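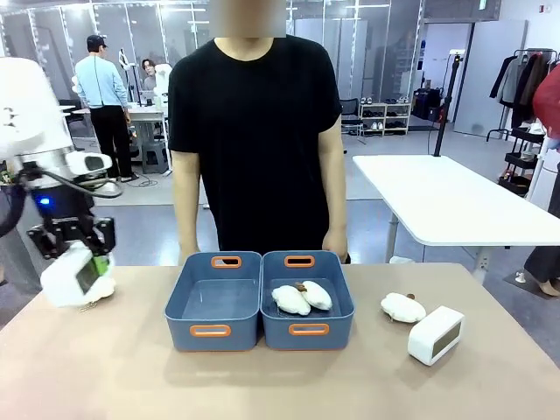
Section 4. Setting Up the Sorting Exercise

4.1 Purpose

This section applies to all student teams registered for the Manurung sorting exercise in the Nistwood robotics course. Teams are expected to complete the steps in the order given before requesting a scored run.

4.2 Preparing the table

1. Clear the tabletop of tools, bags and drink containers.

2. Place the two storage bins side by side, with their walls touching and their front handles toward the robot.

3. Place the plush toys in their starting positions according to the task card. Toys may start in a bin or directly on the tabletop.

4. Record the starting positions on Form 13 before the arm is powered.

Note: The bins are not fastened to the table. If a bin shifts during a run, finish the run and enter the shift under Remarks. Do not correct its position while the arm is moving.

4.3 Starting the arm

1. Confirm that the cable has enough slack for the arm to reach the far side of both bins.

2. Switch on the controller and wait for the start-up check to finish.

3. Open the Wodirik program and load the profile assigned to your team.

4. Set the speed limit to 20 percent for the first run of each session. The limit may be raised to 85 percent once the instructor has signed the form.

5. Open and close the gripper once with nothing between the fingers.

CAUTION: The student standing at the table shall keep both arms at the sides whenever the arm is enabled. Reach over the table only after the operator has called "Stopped" and the controller shows Hold.

CAUTION: Shoes are to be left on the rack. Long sleeves must be fastened at the wrist.

4.4 Faults

Code 202 means that the gripper did not reach its commanded position. Press Hold, remove any object from the fingers, and repeat step 5 of 4.3. If the code returns, end the session and notify the laboratory supervisor, Gaétan Thibodeau.

Teams using the older Kovum controller will see the same fault as a steady red lamp with no number.

4.5 Closing the session

Return the arm to its rest position, switch off the controller and save the run log to the team folder. Stack the bins under the table with the toys inside.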